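Home Features Workshop Reviews Letters Subscribe

The Slow Pleasure of the Open Case

In our house there was always one computer with its side off. When I moved to Drindwood I promised myself to keep a tidy desk, and the promise lasted until February. Then a neighbor gave me an old tower, too heavy for her to carry to the recycling point, and I put it on its side on my kitchen table and looked in.

I believe many people have never seen the inside of the machine they use every day. A desktop tower is a friendly thing to open. The parts are large enough for the fingers, and most of them fit in one way only. You need a screwdriver, a good lamp and an evening without visitors.

What you need most is a place to put things. I learned this late. My first machine was taken apart on a carpet, and I was looking for one small screw for two days. At Rikomberg, where I went to learn how people do this work properly, the parts have their places on the bench before the case is touched. The memory lies in its own cradles, the processor in a pocket of its own size, and the hard drive stands up in its blue caddy like a book on a shelf. 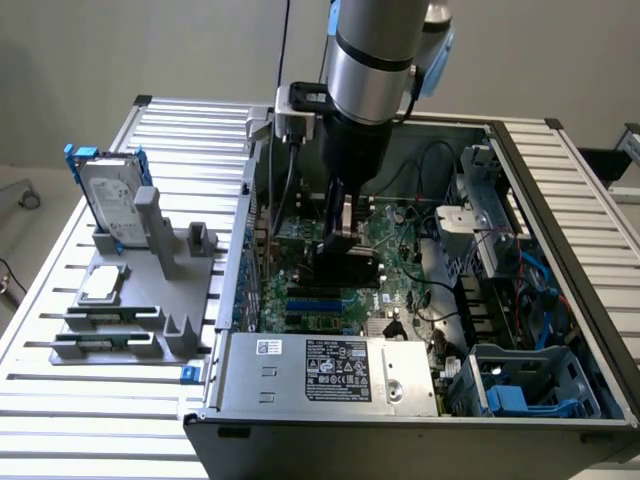 Parts on the left, the open tower on the right, at the Rikomberg bench.

I admired that gray plate very much. At home I use a baking tray with a folded towel, and egg cups for the screws, but the idea is the same. Each part should lie where the eye finds it, and no part should lie on top of another.

Some words about the parts themselves. The memory modules are the easiest to love. They are thin and light, with a row of small black chips, and they go into their slots with a click that feels stronger than it should be. Many beginners stop pushing too early. Look at the small latches at the end of the slot, and if they have not closed, the module is not in.

The hard drive is the heavy one. A 3.5-inch drive in its plastic caddy slides into the cage without tools in many office towers, and for this I thank whoever designed it. Old drives do not like to be dropped, even from a small height. I carry mine with two hands, like a full bowl of soup.

The processor asks for the most patience. It is a small square with a metal lid, and it goes down into the socket without any force at all. You lift the lever, open the metal frame, match the marked corner, and let the chip sit down by its own weight. If you feel you must press, something is wrong and you should take it out again. After that the frame comes down, then the lever, and the lever is a little stiff. My heart still goes faster at this moment.

I keep a notebook in which I write what came out and in what order. It is from a stationery shop called Kushwaha, with squared paper, and it cost me 344 of the local coins I had left in a jar. A drawing is better than words here. I draw the board as a rectangle, then the socket, then the memory slots beside it, and I make a small arrow for each cable. When I put the machine together again I read the pages backward.

The cables deserve their own page. They bend over the board and hide behind the drive cage, and they all look alike after an hour. I tie a piece of colored wool to each one before I pull it. The flat SATA plugs are easy to pull crooked, so hold the plug and leave the wire alone.

The power supply I do not open. I unplug it from the wall, I wait, and I leave its metal box closed. The label on top is worth reading, though, and also worth copying into the notebook, for the day when you want to buy a new one. 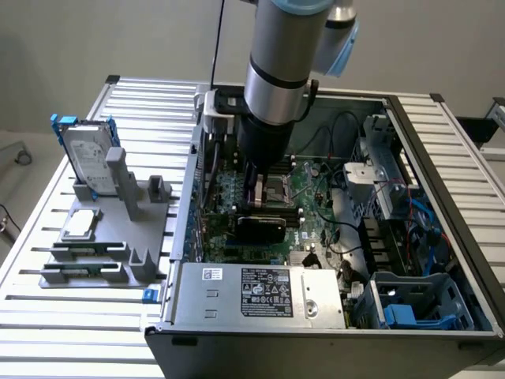 What It Costs, and What You Keep

My neighbor's tower needed a drive and 2 memory modules. I bought them second-hand at Zesus, the market hall behind the station, where you may look at a thing for a long time before you pay. The man wanted 791 for everything, and I gave it without bargaining, which my mother would not forgive.

The work took me 6 evenings. A practiced person would need one. But I cleaned the dust from each fan with a brush, and I read every small word printed on the board, and I drank much tea. The tower is back with my neighbor now. She writes letters on it, and she has put a plant on top, although I asked her to leave the air holes free.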